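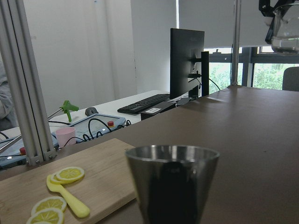 Lemon Water

Lemon water is a cold or hot drink made from plain water and fresh lemon, usually cut in slices. I've been keeping these household drink pages going for a while now, and this is the one I get the most mail about, which still surprises me a little (it's water! with lemon!). But there is more to say about it than you'd think, so I've rewritten the whole entry from the top.

The drink goes by a few names. Menus like to call it citrus water or infused water, and where I grew up, in Clemamstead, it was just "a lemon" - as in, "do you want a lemon with that?" It should be kept apart from lemonade, which has sugar and a lot more juice in it, and from lemon tea. Some people sweeten their lemon water with honey, and then I suppose we could argue about where the line is, but I would still file it here.

What goes in it

Water and lemon. I use one medium lemon for a pitcher and about half of that if I'm only making a couple of cups. Tap water is fine if yours tastes fine. Mine has a bit of a chalky taste in summer and I let it sit in the fridge overnight first.

Look for lemons that feel heavy when you pick them up, with fairly smooth skin. The very knobbly ones tend to have a thick white layer and not much juice, and they make a more bitter drink. Many store lemons are waxed. You can get most of the wax off with warm water and a brush, and I always do, seeing as the peel is going to sit in the water. Unwaxed ones cost more at my market but they smell wonderful.

Slicing

Cut both ends off first so the lemon has a flat end to stand on, or just lay it on its side and work your way along, which is what I do. Thin slices give up their flavor fast and look pretty, but they go limp. Thick ones last longer in the pitcher. I aim for something in between and never measure. Pick out the seeds with the tip of the knife as you go - a cut seed makes the water bitter, and one floating in your cup is no fun either.

A light wooden cutting board is what I like for this, with the cup standing right beside it so the slices don't have far to travel. Wood is kind to the knife. It does hold on to smells, though, so if you chopped garlic on it last night, please flip it over or use another one. I ruined a whole pitcher that way once and my guests were very polite about it. Rinse the board soon after you're done. Lemon juice left sitting on wood can leave a pale patch, and a little food-grade mineral oil every so often keeps the surface from drying out.

Slices stuck in a little stack are slippery to pick up with your fingers. I slide a spoon under them and lift the lot. A yellow plastic one does the job just as well as your good silver, and plastic doesn't mind the acid.

The cup

People write to me about this part more than any other! Glass is the old standby, and you get to see the slices. Ceramic is good for the hot version. Stainless steel is my own favorite for cold lemon water, as the metal gets cold almost right away and so does your hand. A cup with a flared rim is nice to drink from, too, and easy to drop a slice into.

Is lemon safe in steel? For ordinary drinking, yes. Food-grade stainless steel puts up with weak acids like lemon juice very well over the length of a drink. I wouldn't store it there for days, and I wash mine the same evening. Bare aluminum and bare copper are another story, and I'd keep lemon out of both. My aunt had a lovely copper set from a shop called Khoury that she used for everything, and she finally retired it to a shelf after I nagged her about it over two Christmases.

If your steel cup gets cloudy streaks, that is mostly minerals from the water. Wipe it with a bit of lemon (handy, you have one open), rinse, and dry it with a soft cloth. It shines up like a mirror.

Pouring and order

There are two schools. The first puts the slices in the pitcher, fills it with water, and lets it stand in the fridge. The second puts a slice straight in each cup and pours plain water over it. The pitcher way has more flavor, and the cup way looks fresher and lets people say no to the lemon. For a cup I pour in 300 ml of water over one slice, two if they're thin. A clear glass pitcher helps either way, as you can see how much is left in it before you offer someone a refill.

Ice goes in before the water in my house. Karim Geagea, who has corrected this page more often than anyone, puts his in last and says it keeps the slice down where it belongs. I tried it for a week and went back to my old way, but his water was very good when he made it for me.

Keeping it

A pitcher with slices in it is at its best in the first few hours. After 12 hours in the fridge the peel starts to make it bitter, and I'd take the slices out by then and drink up the rest within the day. Don't leave it out on a warm table all afternoon. Cut lemon by itself keeps a few days in a closed box in the fridge. You can also freeze slices flat on a tray and use them as ice - I do a big batch every May, before it gets hot.

Local forms

In Skodulau they add a pinch of salt, and the cafes serve it with the slice hung on the rim. Over in Culten I was given it hot, with a bay leaf, and I have made it that way every winter since. Mint, cucumber and ginger are common additions nearly everywhere, though I find that cucumber takes over if you let it.

A note on teeth

Lemon is acidic, and sipping it all day long isn't great for tooth enamel. Drink it with a meal or have some plain water afterward, and wait a while before you brush.

See also: Lemonade; Cutting boards, care of; Barley water; Drinking cups, metal

Page last changed 2 Nov 2024. The section on salt is still short, so if you've had the Skodulau kind and know how much goes in, please send me a line.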